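Who Lives Inside a Computer?

A computer is a box that does sums very fast and takes all the credit for your video games. Open one up and you find something like a small town, with streets, houses and terrible parking.

The mayor is the processor. It sits in a metal holder called a socket, clamped down like a rider on a roller coaster. Its job is to follow instructions, one after another, without ever asking why. (Try that at home. Your parents will think you are ill.)

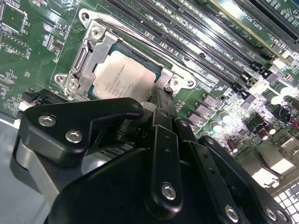
Issue 61, page 20

A processor's metal lid has a dull job. Processors get hot when they think, and the lid helps carry the heat away. The long silver lever helps hold everything tight. Near the socket are the memory slots, long black rows with tiny gold-colored contacts. Gold doesn't rust, so it makes a good meeting place for electricity. Memory is where the computer keeps whatever it is busy with right now. Switch off the power and it forgets the lot, like you with your spelling words.

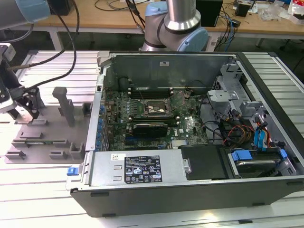
Every town needs a power station, and a computer's is called the power supply. It takes electricity from the wall and turns it into the gentler kind that the small parts can use. The electricity then travels by wire, and the wires come in red, yellow, orange and black so that people can tell them apart. They still end up in a tangle. The hard disk drive, held here by blue plastic clips, is the library. It remembers your homework even when the power is off, so that excuse is gone.

Never open a power supply, even an unplugged one. It can hold a nasty shock inside.

Wafula Rotich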